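Ticket 1891 – Synonym records lose their parent after name merge
Component: Terketti checklist database, taxonomy module
Status: Resolved, monitoring
Opened: Sunday, April 19, 2026

Summary
After the last import of the Hlongwane reptile checklist, 440 synonym records show up in search with no accepted name attached. The species pages they belong to load normally but have a blank synonymy block. Type locality and distribution fields are intact.

Steps to reproduce
Search for any junior synonym in the affected set. Open the result. The "Accepted as" line is empty, and the link behind it returns to the genus page.

First checks
Search index rebuilt on the test server, no change. Cache cleared, no change. The source file from Hlongwane has the parent IDs filled in on every row, so the loss happens on our side of the import.

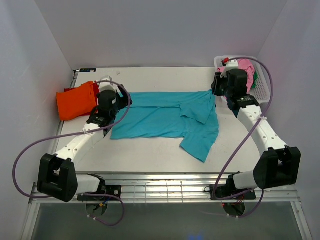
Does the fault affect names that were already in the database before the import?
Only where the accepted name was moved to another genus in the same batch. Older synonyms under unmoved species kept their parent ID and display correctly.

Cause
The Funov import script processes genus transfers first and synonyms second. When a species is moved, the script retires the old combination and creates a new record with a new ID. The synonym rows still point to the retired ID. The lookup then drops the parent without writing an error. Original combinations were hit as well, including those where the author and year should stand in parentheses after the transfer. These displayed without parentheses.

A second problem came up during testing. Subspecies raised to full species in the same batch were written twice, once under each rank. There were 10 of these. The duplicates have been deleted by hand – the type specimen data was kept on the species-rank record.
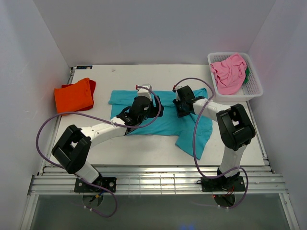 Fix
The script now writes a table of old and new IDs during the transfer step and reads from it before touching synonyms. Rows with no match go to a reject file with the line number. The parentheses rule runs last, after all parent IDs are final.

Result on the test server: all affected synonyms have an accepted name again, and 2 rows went to the reject file. Both are misspelled genus names in the source and have been reported to Hlongwane.

Still open
The nightly export to Steranine was sent once with the blank fields. A corrected export is queued. Anyone who downloaded the synonym table from there should replace it – the species table from the same export is not affected.

Ticket stays in monitoring until the June import has run.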